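Section 4. Planning and buying for a two-arm table station

Read this before you send anything to purchasing. Most of the trouble we get called about at Skistby started on the order form. Section 5 (unpacking) assumes all of this is done.

Rev. 9 October 2025. Replaces the old budget sheet. Throw that one out.

## 4.1 Before you price anything

1. Write down the job. One sentence. "Clear a table after a meal" is fine. "General household tasks" is not, you'll get quoted for everything in the catalog.
2. List the objects the arms have to handle. Sort by what they do to a gripper: stiff, soft, slippery, thin film, crumbs and shells.
3. Mark anything that needs both arms at once. Bags usually do. One hand holds it open, the other drops things in.
4. Measure the table you already have. Length, depth, height, and the gap underneath.
5. Measure the doorway. Yes, the doorway.

**Note:** If the list from step 2 has food on it, go to 4.4 before you finish the budget. Cleaning supplies are a real line and they get forgoten.

## 4.2 The budget sheet

Fill in all lines, even if the answer is zero. Blank lines get treated as "not thought about" and the sheet comes back.

| Line | What goes in it | One-time or repeat |
|---|---|---|
| A | Arms, 2, with mounts | One-time |
| B | Grippers and one spare set of finger tips | One-time, tips repeat |
| C | Head camera and mount | One-time |
| D | Control computer and monitor | One-time |
| E | Table, mat, lamp | One-time, mat repeats |
| F | Cable set and cable covers | One-time |
| G | Floor protection | One-time |
| H | Props and food | Repeat |
| I | Cleaning | Repeat |
| J | Freight and insurance | One-time |
| K | Operator hours | Repeat |

Lines A to D are the quote. Everything below that is yours.

Line E. Any solid table with a stiff frame will do. Get the mat bigger than you think, and dark if your objects are mostly pale. Don't spend much here. A plain adjustable desk lamp works.

Line H. Allow 300 for the first month in whatever currency you buy in, then correct it from receipts. Food jobs run through props fast and you can't re-use most of it.

Line K. Biggest repeat line by far. People budget the arms to the last cent and then have no hours to run them. Put in setup and reset time, not only run time. Resetting a messy table between runs is slow.

**Caution:** Do not move money from line F to line B. Loose cables on the floor are a trip hazard and they catch on wheels and chair legs. Cable covers are cheap.

## 4.3 Ordering

1. Pick the supplier. Jatoi ships arms and mounts together. Zirnden ships arms only, mounts are a seperate order with a separate lead time. Either works with this manual.
2. Ask for the quote in writing with lines A to D split out. No lump sums.
3. Check the gripper part on the quote. Two-finger standard is part 3415. If the quote shows a different number, ask before you sign.
4. Check the cable length. Arm base to control computer, along the floor, plus slack. Not straight-line.
5. Order lines E to G the same day as the arms. They arrive sooner, fine, store them.
6. Order line H last. Nothing perishable until the arms have passed the checks in Section 7.

**Note:** Current lead time on the full kit is 41 days from deposit. Want it running in November, then the deposit is due now.

**Note:** Spare finger tips aren't in the box by default with either supplier. Line B. Add them.

## 4.4 Extra lines for food work

Skip if your job has no food in it.

- Mat you can lift off and wash. Buy a second so one can dry.
- A wide basin at the table.
- Tissues within reach of the person doing the reset.
- Lidded trash, emptied daily. Shellfish especially.
- Floor cover under the whole station if you're on carpet. Carpet keeps stains and the landlord charges for it. Price a hard floor mat against one deep clean, the mat usually wins.
- Sleeves or covers for the lower joints, if the supplier has them for your arm.

**Caution:** Shell pieces are sharp. Check soft finger tips for nicks after each session and log replacements against line B.

**Caution:** Do not hose or soak any part of the arm. Damp cloth only, power off. See Section 9.

## 4.5 Space plan

1. Draw the table on paper, to scale.
2. Draw the reach circle for each arm from the supplier's sheet.
3. Put the tallest object at the end of the table, not the middle. A standing shopping bag in the middle blocks the head camera and both arms.
4. Check that the gripper can get above the top of that object with room to come down on the handles. If it can't, you need a lower table or a different mount height. Find out now, mounts are not returnable after drilling.
5. Mark where the operator sits. Clear of both reach circles, with the stop button in hand range.
6. Mark other desks in the room. Sharing a room is OK, sharing floor inside the reach circles isn't.
7. Leave a walking path behind the table for resets.

Stands, whiteboards and so on can stay in the room. Just keep them out of the circles.

## 4.6 Sign-off

Send to the Brundover service desk:

- [ ] job sentence
- [ ] object list
- [ ] budget sheet, all lines
- [ ] written quote, A to D split
- [ ] space plan with reach circles
- [ ] floor type

Replies go out in the order recieved. Don't pay the deposit before you get the OK back. Changes after deposit restart the lead time.

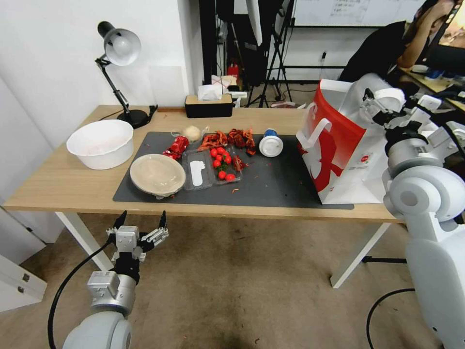
*Fig. 4-1. Table-clearing job, food work. Bag at the right end of the table, mat under the shells and containers, basin to the left.*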